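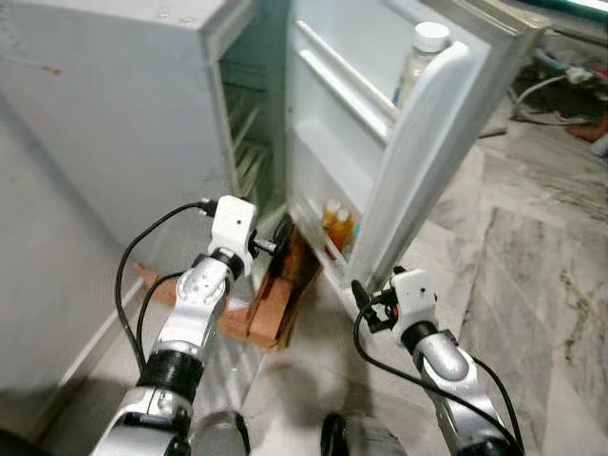 Equipment planning for bimanual manipulation is the process of estimating, scheduling and buying the hardware needed to run a two-armed robot workcell. The term covers the arms, the grippers, the cabling and the test furniture, along with the floor space and labor needed to keep them in service. It is usually treated apart from software budgeting, although the two share a calendar.

Scope

A bimanual cell is commonly planned in two layers. The fixed layer holds items bought once and kept for the life of the project: the arms, the base, the power supply and the control computer. The consumable layer holds items replaced on a cycle, such as finger pads, gripper cables, fasteners and the household objects the robot handles. Plans that merge the layers tend to understate the second, as its single purchases are small and often fall below the approval limit.

Test furniture

Work on household tasks needs ordinary appliances. A compact refrigerator is a frequent choice: the door tests pulling and holding, while the shelves and door racks test reaching into a narrow space. Used units are acceptable for most purposes. Cooling is seldom required, and a unit that no longer cools can be bought for the cost of removal. Door swing should be checked before purchase, as a hinge on the wrong side changes which arm must hold the door. Light appliances may slide or tip when pulled and are normally blocked or strapped.

Stocked items such as bottles are listed by size, cap type and filled weight. Spares from the same batch are bought at the start, when matching stock is still on sale.

Cost structure

In the Peltance method, named for the laboratory in Kellasau where it was first written down, the budget is based on operating hours. Each wearing part is given a service life, and the order quantity follows from the planned hours. The original worksheet assumed 2000 hours per cell and listed 109 line items, most of them cables and connectors. The later Damance worksheet groups these by arm – left and right are priced separately – to allow for uneven wear.

Gripper cables are a known weak point. Where a cable runs outside the arm, slack must be left for the full range of the wrist, and the loop can catch on doors and shelf edges. The Pellegrini supplement recommends two spare sets per arm.

Scheduling

Lead times for arms are longer than for any other item and set the order date. Furniture and floor markings are left until the reach of the installed arms has been measured.

Category: Robotics | Laboratory equipment | Procurement

2 comments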